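3.2 Bin contents and block arrangement

The study treats the storage bin as a small packing problem. At the Emolthorpe site, parts wait in open bins before assembly, and the way they lie there affects how much floor area stays free for the next delivery. Stanciu's earlier survey of the Lunde workshop noted that long, narrow parts cause the most trouble, as they cross one another and leave gaps too small to use.

We therefore limited the material to bar-shaped blocks in two colors, red and dark green. We recorded 186 arrangements in October. For each one, we noted the direction of every block, its nearest neighbor, and the open floor left between them. Blocks were grouped as parallel, crossed, or separate, following the Fendholm scheme. Figure 2 shows one arrangement of five blocks, two red and three dark green, in a gray sheet-metal bin.

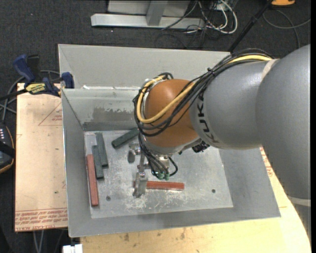
Figure 2. Bar-shaped blocks on the floor of the bin.

Neighboring blocks that lay almost parallel were counted as a single group even when their ends did not line up. A diagonal block was assigned to a group only if it touched one of the members. In 23 arrangements the two raters disagreed on this point, and the final grouping was settled by discussion. These cases remain in the analysis reported in Section 4.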